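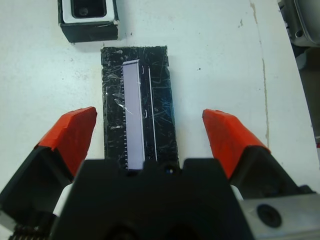 Two black boxes on the white table at Asska, Hutgate. The covering of the longer one shows scratches and worn edges.

Small boxes get a second use at Hutgate

STUMETSTEAD, 20th April. The reuse store Asska has collected 1,905 small boxes in its spring campaign, and from this week the residents of Stumetstead can come to choose from them. The boxes are given without payment to schools, clubs and private households. Small businesses pay a low price by weight.

The campaign lasted 19 days. People were asked to bring boxes which are too good for the recycling container but which have no more purpose at home: boxes from gifts, from tools, from electronics, from shoes for children, from tea and from office supplies. The store had expected nearly 300 boxes. After the first weekend the shelf prepared for them was already full, and the rest had to be placed in the corridor that leads to the furniture hall.

"We made a mistake in our calculation, and it was a pleasant mistake," said Renato Medina, who manages the store. "In many homes there is a drawer or a closet where such boxes are waiting. The people do not want to throw them away, but they also do not know who could need them."

Every box goes over a white table in the back room, where it is opened, emptied and wiped with a cloth. Then it is decided on which shelf it belongs. There are three shelves. The first one is for boxes which look as new. The second one is for boxes with scratches, scuffs or faded print, if the walls are still straight and the lid closes. The third one is for boxes that can only serve as material, for example for model building or for painting classes.

The second shelf is by far the fullest. Dark boxes with a shiny surface are the most difficult to judge, according to Parisa Kazemi, who has done a large part of the sorting. On black, every fine line is visible, and under the lamp a box can look worse than it is. She recommends holding it at an angle and passing a finger over the line. If the finger feels nothing, the box goes to the second shelf. If the surface is rising or the material under it is soft, it goes to the third.

"In the beginning I put too many on the third shelf," she said. "Later I went back and took some of them up again. A box for screws does not need to be beautiful."

Worn edges are treated in a similar way. A corner where the color is gone is accepted. A corner that is open must be glued, and the glue must dry overnight before the box is allowed on the shelf. Old adhesive tape is left in its place when it is holding well, and it is removed when it is only covering an address. The store asks that donors remove names and addresses themselves before they bring anything, as this work has taken more hours than the cleaning.

What is in the boxes

Most of the boxes arrived empty, but not all of them. The staff found loose cables, instruction booklets, a bag of buttons, several keys and a complete set of chess pieces without a board. These objects are kept at the counter, and their owners can ask for them until the end of June. After this date they will be put in the normal sale.

Medina asks everyone to look inside one more time, also under the cardboard insert. One of the keys was in such a place and it was discovered only because the box made a noise when it was lifted.

Inserts are collected separately. Foam pieces with cut openings are wanted by the model building club, and the paper trays with many small compartments went on the first morning to a garden group, which will use them for seeds. Plain tissue paper is also accepted, but it must be flat and clean.

A school was the first to order

The largest order until now comes from the school on Escobar Street. Tadeo Pereyra teaches crafts there, and he has asked for long, narrow boxes for pencils and brushes. His class will cover them with new paper and write the names of the students on the lids. He came to the store by himself to choose, and he stayed the whole afternoon.

"When you buy storage boxes, they are all the same, and this is practical for stacking," he said. "But my students should measure. If every box is different, then they have to measure every box, and they cannot copy the numbers from the neighbor."

Pereyra took boxes from the second and the third shelf only. He found that the children work more freely on a surface that is already scratched. With a new box, he said, they are afraid to make the first cut.

Also the music school has shown interest, for keeping reeds and spare strings, and a repair café would like to have flat boxes with lids for sorting the parts of devices during a repair. For them the store has put aside a number of dark ones, where small bright screws can be seen easily. Whoever has two boxes that fit one inside the other is asked to bring them together, so that the repair café can use the smaller one as a drawer.

Not everybody was convinced from the start. Sebastián Barrientos has the stationery shop on the other side of Hutgate, and he sells new boxes. He feared that the campaign would take customers away from him. In the meantime he has come to an agreement with the store: he supplies labels and covering paper at a reduced price, and a sample of his paper hangs beside the shelves. He said that he has sold more paper than in the same weeks of last year, while the sale of new gift boxes has gone down a little.

"I am still watching it," Barrientos said. "For the moment I am satisfied."

Measuring before you come

The store gives the advice to measure the things at home before the visit. In the first days several visitors took a box which was too short by the width of a finger, and they had to come back with it. A paper ruler is now fixed along the front of each shelf, and a folding rule can be borrowed at the counter. What counts is the inside length. With thick walls the difference from the outside can be larger than expected.

The boxes are arranged by length, from the short ones on the left to the long ones on the right. Inside each group they are not arranged further, and visitors may take them out and compare them on the table. They are asked to put them back in the same group afterwards.

Maëlle Kennedy, who lives close to the store, was among the visitors on the first day. She was looking for a box for her late father's letters, and she found a black one with a lid that closes firmly. It has some marks on the upper side. She considered covering it, she said, and then she decided to leave it like it is.

It is planned to repeat the collection in the fall, in a bigger room if one can be found. The furniture hall needs its corridor back before that. Medina is also considering whether larger boxes, such as those for moving, should be accepted the next time. They are requested often, but they need much place, and in the present building they could be stored only folded.

Until then, no further boxes can be accepted at the counter. Donors who still have some at home are asked to keep them dry and to wait for the announcement.

The shelves are open during the normal hours of the store. Each household may take up to ten boxes per visit. Schools and clubs that need more are asked to write to the store in advance, with the desired length and width, and with the information whether lids are necessary. Bags are not provided.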